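Chapter 7
Buying a Robot by the Box

Somewhere between the brochure and the loading dock, a robot becomes a purchase. The first six chapters of this book treated the machine as a set of joints, motors and sensors, which is how engineers like to think of it. The person who signs the order thinks of it as a line on a budget, and wants to know what is in the box, what is extra, and who picks up the phone when the arm stops halfway through lunch.

This chapter is about kits. A kit is a bundle of parts sold under one name and, in theory, meant to work together. The one we will follow is the Winholm Tabletop Set, sold by Ukar to bakeries, cafes and small food shops that would like some help with packing but have no engineer on the payroll. Ukar's catalog says the set can be "up and serving in an afternoon." It does not say which afternoon.

We chose Winholm because it is ordinary. It won't win a prize, and it won't set fire to the shop. It comes with a manual of 190 pages, of which 7 concern setup and a surprising number concern the warranty. The task it is sold for sounds almost too simple to pay for: take baked goods from one place and put them in another without ruining either the goods or the place.

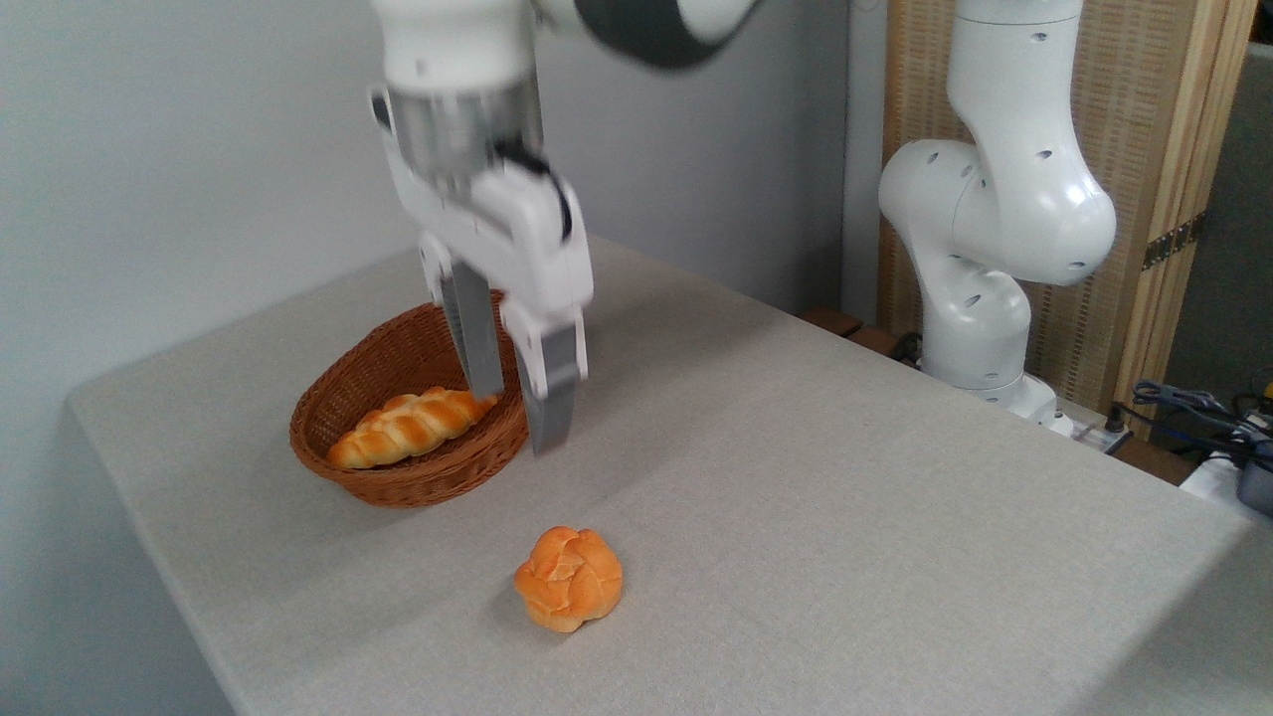

Skencombe, 11 Dec 2024

The bread run is the part of the trial that buyers ask to see first, and with good reason. A braided roll is long and twisted, and a knotted bun is lumpy on top, so the two offer a pair of fingers very different things to hold. Neither resembles the neat plastic cube in the sales video. A woven basket adds a rim to clear, and a cloth can wrinkle under whatever is set on it. Any shop owner would call this a table with some bread on it. A robot has to treat it as a list of problems.

Note that the gripper is of the plainest kind, with two fingers that open and close. Kit makers like it for its price, and buyers like it because they can understand it. Ukar will also sell you the Postma soft grip, an add-on for delicate pastry, at $986. Whether you need it depends on your pastry. Read Section 7.3 before you let anyone tell you that you do.

The trial at Skencombe followed the same plan we suggest for your own. Use your own goods, on your own table, in your own light. Ask the seller to stand back. Write down every time a human hand goes in to help, including the quick little nudges that everyone agrees don't count. They count. A kit that needs a nudge per basket is a kit that comes with a job opening, and the wages should go in your cost table next to the price of the arm.

Be just as firm about floor space. Sellers quote the size of the base, much as a landlord might quote the size of the bed. An arm needs room to reach, its wiring needs somewhere to go, and your staff will want to walk past now and then.

By the end of this chapter you should be able to:

Read a kit quote and find what has been left out of it
Plan a fair trial using your own products
Compare a standard gripper with a paid add-on
Work out the yearly cost of a kit, with human help included

Terms to know: kit, end tool, add-on, reach, assist rate, service plan

Before you read on

Pick one item sold in a shop near you and write down each move your hand makes to put it in a bag. Most students stop at three or four. Keep the list, as you will be adding to it in Section 7.1 - probably with some annoyance.

7.1 What Is in the Box

A kit quote usually has two parts, the things you are buying and the things you assumed you were buying. The Winholm quote, which Ukar last revised in May, puts the first on the front page in large type. We will start with the back.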